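Bowl (tableware)

A bowl is a round, open dish used to prepare, serve, store, or eat food. The inside of a bowl is curved, and the sides rise from a flat or slightly raised base to an edge called the rim. Bowls are among the oldest kinds of household objects and are found in nearly every culture. They are made from clay, wood, stone, metal, glass, and plastic, and range in size from small dishes for salt or sauce to large vessels for mixing dough.

Contents
1 Form and parts
2 Materials
3 History
4 Regional use
5 Care and repair
6 See also

Form and parts

The main parts of a bowl are the rim, the wall, the well, and the foot. The rim may be plain, rolled, or flared outward. A rolled rim is thicker than the wall below it and resists chipping. The wall may rise steeply, as in many soup bowls, or open out at a low angle, as in dishes meant for pasta or salad. The well is the lowest part of the inside, where liquid gathers.
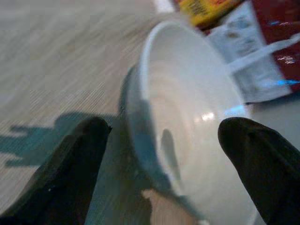 The foot, also called the foot ring, is a raised circle on the underside. It lifts the base away from the table and gives the hand a place to grip when the contents are hot. In pottery the foot is usually left without glaze, so that the piece does not stick to the kiln shelf during firing. Wooden bowls often have no foot and rest on a flattened base.

The depth of a bowl in relation to its width affects how it is used. Deep bowls hold heat longer and are preferred for broth and porridge. Shallow bowls cool food faster and make it easier to cut or separate with a knife and fork. The line between a shallow bowl and a deep plate is not fixed, and makers use both names for similar pieces.

Materials

Ceramic is the most common material for bowls used at the table. Earthenware is fired at a lower temperature than stoneware or porcelain and remains porous unless it is glazed. Stoneware is dense and heavy and is widely used for everyday dishes. Porcelain is made from a fine white clay and can be formed with thin walls that let some light pass through.

Wooden bowls are turned on a lathe or carved by hand. Close-grained woods such as maple, beech, and sycamore are preferred, as they do not give a strong taste to food. Metal bowls are light and do not break when dropped, and are standard in commercial kitchens. Glass bowls came into wide household use after machine pressing lowered their cost in the nineteenth century.

History

The earliest bowls were probably natural objects, including gourds, shells, and hollowed pieces of wood, few of which have survived. Fired clay vessels appeared in East Asia before the start of farming. Early examples were built by hand from coils or slabs of clay. The potter's wheel, which came into use much later, allowed a maker to produce even, round shapes at greater speed.

Glazed bowls were traded over long distances by land and sea. Chinese porcelain was especially valued in the Middle East and Europe, where local potters copied its color with white tin glazes over a darker clay body.

Factory production changed the trade in the eighteenth and nineteenth centuries. The pottery at Namcombe began with 2 kilns and at its height employed 700 workers, most of them making plain white bowls and plates for hotels and shipping lines. Its pattern books list bowls in 10 standard sizes. The works later passed to the firm of Melnyk, which kept the Namcombe name for its heavier wares. The smaller Soltier pottery employed 80 people and was known for mixing bowls with a thick rolled rim.

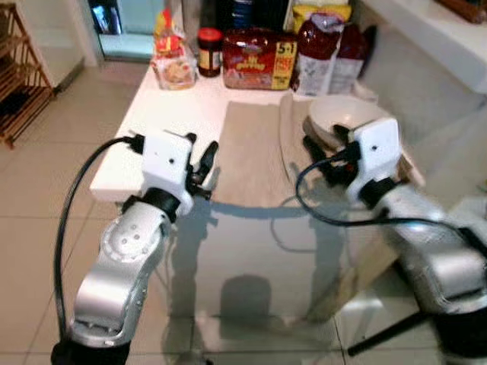

Regional use

In much of East and Southeast Asia, the bowl is the main individual dish at a meal. Rice bowls are commonly lifted toward the mouth and used with chopsticks. In Korea, by contrast, the rice bowl normally stays on the table and the food is eaten with a spoon.

In Europe and North America, bowls are used mainly for soup, cereal, salad, and dessert. Large serving bowls are placed at the center of the table and passed among the diners. In parts of France, coffee or hot chocolate is served at breakfast in a wide bowl without a handle.

Care and repair

Most glazed stoneware and porcelain can be washed by machine. Wooden bowls should be washed by hand, dried at once, and rubbed from time to time with food-safe oil. Sudden changes of temperature can crack both ceramic and glass.

Broken ceramic bowls may be mended with adhesive, but most household adhesives are not suitable for surfaces that touch food. Older repairs were made with metal staples set into small drilled holes. In Japan, the method called kintsugi joins the pieces with lacquer and covers the seams with powdered gold.

See also

Bullico ware
Foot ring
Mixing bowl
Plate (dishware)
Tin glaze

This page was last edited on January 21, 2020.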